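Search this site Search Go

Cudwood Model Bridge Contest Opens for Entries

3 min read

Entries are open for this year's Cudwood Model Bridge Contest, and the rules have changed enough that past builders should read them again before they start gluing.

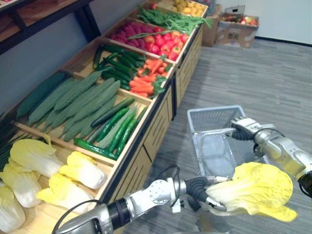 What is different this year

The contest now has two divisions. Junior builders are those aged 14 and under on the day of judging. Everyone else enters the open division, which used to be split by age and never had enough people in the middle group to fill a table.

The span stays at 500 millimeters between supports. The weight limit has come down to 149 grams, including glue. Last year several bridges came in far heavier than they needed to be, and Hermine Lehner, who has run the load testing since the contest moved to the Driltus hall, asked for a lower figure. Bridges over the limit can still be shown but will not be tested.

Allowed materials are craft sticks, balsa strip, cotton thread and white glue. Hot glue is out. Paint is fine but counts toward the weight.

Teams

A team can have up to 4 members. Mixed-age teams go in the open division, even if only one member is over 14. Each person can be on one team and may also enter one bridge alone.

The drawing

Every entry needs a drawing of the side view, made before building begins. It does not have to be neat. Pencil on squared paper is fine, and so is a printout. The judges use it to see how the finished bridge compares with the plan, and it is worth 5 points. Tuấn Đặng's drawing from last year is pinned up in the Driltus entrance for anyone who wants to see what a good one looks like. He changed the end posts halfway through and marked the change in red, which is what the judges like to see.

Testing and judging

Load testing starts at 10 a.m. Bridges are weighed first, then placed on the stand and loaded from a hook at mid-span. The score is the load carried divided by the weight of the bridge, so a light bridge that carries a moderate load can beat a heavy one that carries more. The loading hook is 30 millimeters wide, and the deck must leave room for it. Two bridges could not be tested last time for this reason.

Mirjam Brunner and Darragh Mac an tSaoi will judge both divisions. A separate prize for appearance is decided by visitors, who each get one ballot slip at the door. Voting closes before the load tests begin – once the testing starts, most of the bridges will be in pieces.

Prizes

The winner in each division receives a Jorko construction set and a place in the regional round at Brøndum in July. Second place in each division gets a voucher for the hall shop. The appearance prize is a framed print of the winning bridge.

How to enter

Entry forms are at the Driltus front desk and should be handed back there. Juniors need a signature from a parent or guardian. There is no entry fee. Questions about the rules can be left at the desk for Gertraud Hofstetter, who will post the answers on the notice board so that all builders see the same reply.

Broken bridges can be collected from the side table until 4 p.m. Anything left after that will be recycled.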